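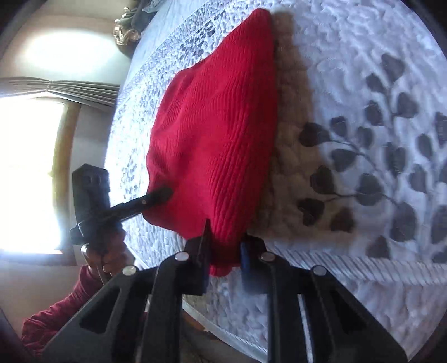 Winter woollens come out of storage at the Coughlan house in May, and the bed is the only flat surface big enough for sorting them. Hats and small pieces go first. The red beanie has fine ribbing all the way along and folds down flat — the brown fuzzy piece beside it takes up more room in a drawer.

Knitwear > Sorting and Storing
May | Posted by Coughlan

Jumpers are laid out with the sleeves straight before folding. Each drawer holds 9, and the heavy ones go at the bottom.

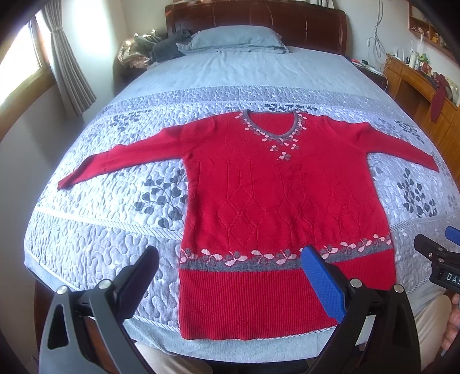 Red jumper with grey trim at the neck and a wide ribbed hem.

Filed under: Winter clothes, Bedroom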